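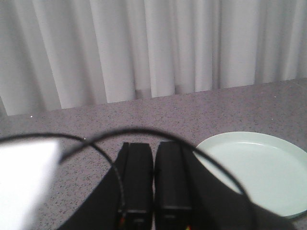 Trurberg, Oct 8, 2021

Sourdough rye, batch with the new Ekita flour. Second attempt at the tin loaf for the Brynjólfsdóttir order.

Starter fed last night before I left, equal weights flour and water. At seven this morning it had doubled and was starting to sag in the middle, so a bit past its best. Used it anyway. Smell fine, more apple than vinegar.

Dough per tin: 300 g rye, 145 g starter, 310 g water, salt as usual. Last time I held back some of the water and the crumb came out tight and crumbly at the corners. The Ekita takes up more than the old flour did. Mixed by hand with the big spoon, no kneading. It looked like wet mortar for the first ten minutes and then tightened up.

Kári wanted to try caraway in one tin. I put it in the left-hand one and chalked a C on the end. He thinks the customer will like it. I think we should send what they asked for and give them the caraway as an extra, if it is any good.

Bulk rise on the shelf by the boiler. Went into the tins at half past ten, smoothed with a wet scraper, rye flour dusted on top. When the cracks in the dusting are the width of a pencil line it is ready. The plain tin got there first, the caraway one twenty minutes behind. Might be the spot on the shelf. Swap them round next time before blaming the seeds.

Oven: the Novari reads high. Set it to 250, the loose thermometer on the middle rack said 235. Same gap as in the last test, so it is at least steady. Auður Kárason has asked the fitter to look at it but he can't say when. Until then set it 15 over whatever you want. I have written this on tape on the door as well, please leave the tape on.

Baked hot for the first quarter of an hour with steam, then down to a true 200 for the rest. Turned the tins once. The plain one came out of its tin clean. Caraway stuck along one long side and I had to run the thin knife down it, so there is a torn strip near the base. That tin needs seasoning again.

Colour good on both. Base sounds right. Not cutting until tomorrow. We cut the last one after three hours and it gummed up the knife, and then we argued about whether it was underbaked when it was only too fresh.

Other things:

- Rye is down to 2 sacks. Kári Zoëga to ring on Monday. Ask if the price holds until December.
- Scraper with the cracked handle has gone in the bin.
- The drain in the small sink is slow again. Boiling water helped for an hour.
- The salt tub had the sugar lid on it. Changed back. Check before you weigh.

For the next batch: same water, starter used an hour earlier, caraway toasted first or left out. I would like to try a cooler overnight rise too, but only once the order is settled. No sense changing three things at once.

Saturday, short note. Cut both at nine. Plain loaf even all the way through, slices thin without breaking, slightly sour. Caraway good near the top, a bit dense in the bottom centimetre. Auður preferred the plain. Kári has taken the rest of the other one home.

Search this notebook Enter keyword Go

Questions about these notes: ask at the bakehouse desk | © 2021 Trurberg Bakehouse | Back to top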